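Filed under: Home & Kitchen > Tables & Desks

Titside folding table, two months in

I bought the Titside to replace a desk that was too deep for the back room. It is sold as a kitchen table, but the narrow version fits under a window and the price was fair. Mine is the light wood finish. They also do a dark one and a white one, and the white costs more.

Delivery was in two boxes. The second turned up three days after the first, with no message in between. The legs were in the second box, so the top leaned against the hall wall until then. Istum, the shop I ordered from, answered my email quickly but only to say that it was on its way.

Putting it together is easy enough on your own. The instructions are drawings only and the one for the hinge is upside down compared with the rest. You need a crosshead screwdriver, which isn't supplied. One of the bolts had a rough thread and I swapped it for one from a jar in the shed.

It stands level on a hard floor. On carpet it rocks a little if you lean on the folding end, and the catch underneath has to be pushed fully home or the flap drops slightly. I would have liked a longer support arm there. The legs are set in from the corners, so a chair goes in at either side without knocking your knees.

The top has worn well. I wipe it with a damp cloth and nothing else. Tea left overnight came off. A hot pan did leave a faint ring, so use a mat. Crumbs collect in the hinge and need a brush.

I looked at the Trultetti before buying. It has a thicker top and a better catch, but at 291 it was more than I wanted to spend on a second table. The Hoàng is cheaper and does not fold.

I would buy the Titside again for a small room. For a main dining table I would pay for the Trultetti.

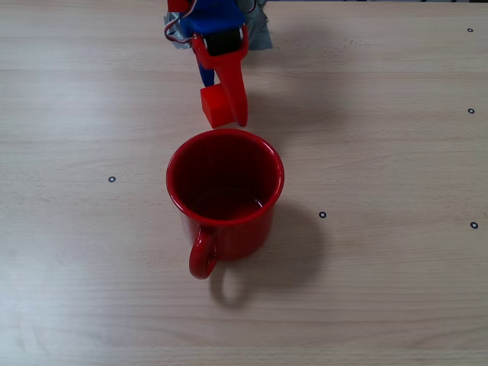
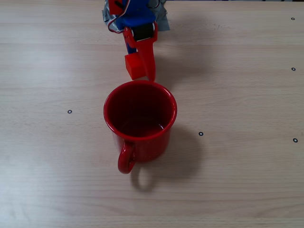
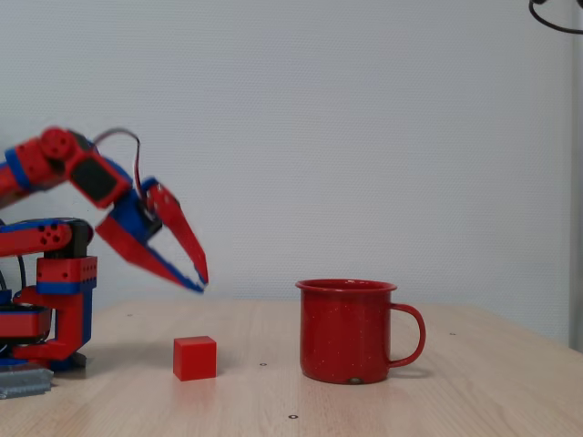 Light wood tabletop with a red mug on it.

2 comments | 3 shares

Contact us | Copyright | Back to top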